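Unit 2: Soft Furnishings and Laundry in Single-Room Dwellings
Handout for the Household Textiles module
Revised June 27, 2020

Scope

These notes cover the care of bed coverings in rooms where sleeping, clothes storage and laundry share one floor. Read them before the practical. The calculation at the end is to be handed in with the practical sheet.

Fitting a pleated spread and drying line loads are dealt with separately and are mentioned only in passing.

2.1 Terms

Platform: the flat part of a bedspread, lying on the mattress.
Drop: the vertical distance from the top edge of the mattress to the lower hem.
Skirt: the part of the spread that covers the drop. It may be cut in one with the platform or sewn to it.
Return: the cloth hidden behind the face of a pleat.
Fullness: flat length of skirt cloth divided by finished length. A plain skirt has a fullness of 1. A box or knife pleat with no gaps has a fullness of 3. Gathered skirts usually fall between the two.
Clearance: the gap between hem and floor. A hem that touches the floor picks up dust and wears along the fold.

2.2 Why fullness matters for laundry

Students tend to estimate a load by the area of the bed. This gives a fair answer for sheets and a poor one for skirted spreads. At a fullness of 3 the skirt of a single spread can contain more cloth than the platform. The dry weight goes up, the water held after spinning goes up with it, and drying time follows. Pleats also trap air, so a skirted spread fills a drum well before it reaches the rated weight.

Work to volume first and weight second. The drum should be no more than two-thirds full with the spread laid in loosely. If it has to be pushed down, wash it in a larger machine.

2.3 Removing the spread

Take off anything lying on the bed and check along the mattress edge, where small items slide under the fold. Turn the platform back from the head to the foot in widths of half a metre. Lift the skirt on one side and lay it on the platform, pleats closed, then do the same on the other side. Carry the bundle flat. Dragging it by one corner pulls the stitching at the top of the pleats, and most repairs to skirted spreads are at that point.

Shake out of doors where possible. Where it is not, vacuum the skirt in place with a soft brush, working down each fold from platform to hem.

2.4 Washing and drying

Close the pleats with long tacking stitches in white cotton before washing, one line 5 cm above the hem and another halfway up. Coloured thread may mark a pale cloth. Use a cool wash and a short spin. Long fast spins set creases across the pleats which are hard to press out.

In a tumble dryer, use low heat and stop at the damp stage. Remove the tacking only when the spread is back on the bed and fully dry. Clean the lint filter before and after. Skirted spreads shed heavily on the first two or three cycles.

2.5 Stacked appliances

A stacked pair saves floor area, at the cost of reach. The following apply to any stacked pair, whichever machine is on top.

Fix the pair with the kit made for those models. Do not stand one machine loose on another.
Level the lower machine before the upper one is fitted, and check again after the first full spin.
Allow for the swing of both doors and for a person standing with a basket in front of them.
Leave the gap at the back and sides given in the installation sheet. If the unit is turned at an angle to the wall, measure the gap at the nearest corner.
Empty the drum at the end of each cycle. Items left in a closed drum crease and, if damp, begin to smell.

2.6 Layout of the room

The shortest useful route is bed to machine to wardrobe. Each leg should be clear floor. A wood block floor in a laundry area needs more attention than tile: wipe up drips at once, and do not set a wet basket down on it. Perforated baskets drain through the base and need a tray under them if used for wet work. For dry work they are preferred, as air reaches the contents. 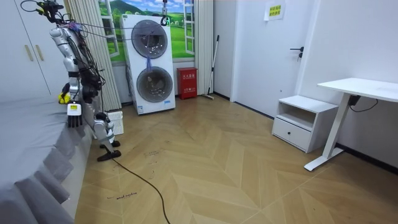 Fig. 2.1. Pleated bed skirt, white wardrobe and stacked washer-dryer sharing one herringbone floor.

Compare the depth of the folds in Fig. 2.1 with the definitions in 2.1, then sketch a likely route from bed to machine and from machine to wardrobe. State any distance you have had to assume.

Blinds are part of the textile load of the room and are often left out of cleaning plans. Vertical blinds near a dryer collect lint on the side facing the machine. Dust them from the top down once a month, and in November do a full check of the cords and hem weights - the room will be shut up more in winter and lint builds up faster.

2.7 Worked calculation

The Gunard spread on the sample sheet has a finished skirt length of 1000 cm, a fullness of 2 and a drop of 45 cm including hem.

Flat length = 1000 x 2 = 2000 cm
Area of skirt cloth = 2000 x 45 = 90,000 sq cm, or 9 sq m
At 200 g per sq m, dry weight of skirt = 1800 g

Repeat for the Doltach spread, whose platform cloth alone weighs 1089 g and whose total dry weight is 2781 g. Find the weight of the skirt, and give it as a share of the total to the nearest whole per cent. Ignore thread.

Practical sheets go in the Amaral Room tray. Bring white tacking cotton, a long needle and a tape measure to the next session.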